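The Patient Art of Teaching by Hand

Selvaraj Herath hooks two fingers through the leader handles, takes a breath and leans in. Across the room, a robot arm leans in too. It's hard not to grin the first time you see it!

Herath teaches robots at Bambridge, a small workshop in Grandmont, and his method is wonderfully simple. He does the job himself, by remote control, and the machine records every move. Then he does it again. A good session runs 15 demonstrations before he stops to rest his wrists, and a task needs 70 or so before the arm – everyone calls it Ido – gets a turn alone.

What surprised me was how little of the room he looks at. His eyes stay on the feed from the small camera at the gripper, where everything is huge and close: a dark gray tube, the metal band around it, thin wire prongs poking out sideways from a black collar. 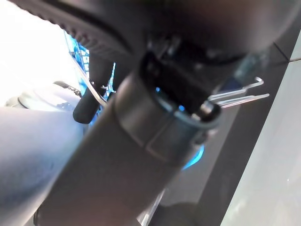
Learning to see small

"You have to forget your own eyes," says Kelechi Obi, who trained under Herath and now runs the afternoon shift. "If I use something the robot can't see, I've taught it a magic trick."

So she works with only the wrist view, glare and shadows included. Her first week was slow going. By August she could feel when a demonstration was good, the way you know a tennis shot is good as it leaves the racket.

The library now holds 2,000 recordings, and the fumbles are in there too. Obi likes those best. A run where the hand drifts, pauses and comes back around shows Ido how to recover, and she'll sometimes start from an awkward angle on purpose.

I got a turn before I left. My hands shook, Ido's gripper shook right along with them, and Herath laughed and reset the arm for another go.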